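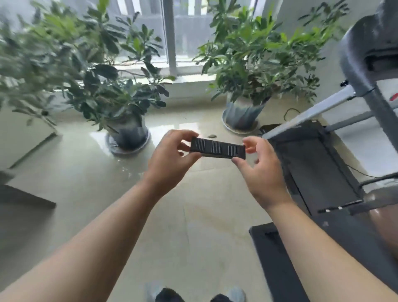
Reporting period two of the Fisedell grant covered the replacement of handwritten stock cards with scannable labels at the Skolla and Nasar tool libraries. Work during the period concentrated on label durability and on clearing the cataloging backlog. Small items remain the slowest to process. A black piece small enough to be held between two hands, with white stripes in three separate bands on its face, leaves very little plain surface for a label, and items of that size are now given a tie-on tag instead. The tag carries the same number as the catalog record and is removed at checkout.

Home | Programs | Grants | Reports | Contact

Cataloging

A total of 1,918 items had been entered in the shared catalog at the close of the period. Entries include item type, replacement value, storage location and loan length. Condition notes are complete for Skolla. At Nasar they are complete for hand tools and garden tools but not for power tools, which are held back until the electrical check has been signed off. Duplicate records created during the March import were merged, and the import template now rejects a blank location field.

Labels

Two label stocks were compared, paper with a clear overlay and a one-piece polyester. The paper stock lifted at the corners on curved handles and failed on 54 items within the first month. The polyester stock was adopted for both sites. Unit cost is higher, but the difference is covered by the contingency line and no budget change is requested. Old labels are being replaced as items come back from loan.

Loans and returns

Checkout time at the Skolla desk fell after the scanners were set to submit on read. Returns did not improve to the same degree, as kits with several parts still have to be checked against a paper list. A kit screen has been specified and is being built under the existing Swati software contract. Delivery was due in this period and has slipped to the next.

Open issues

The wireless signal at the back of the Nasar storeroom is too weak for reliable scanning. A second access point has been ordered. Overdue notices went out twice to around 11 borrowers after a settings change; the duplicate job was disabled the same day and the borrowers were informed.

Next period

Power tool records at Nasar will be completed, the kit screen tested at Skolla, and a full shelf count carried out at both sites. The spending statement is attached separately.

Submitted 5 May 2025

This site uses cookies to remember your settings. Accept | Decline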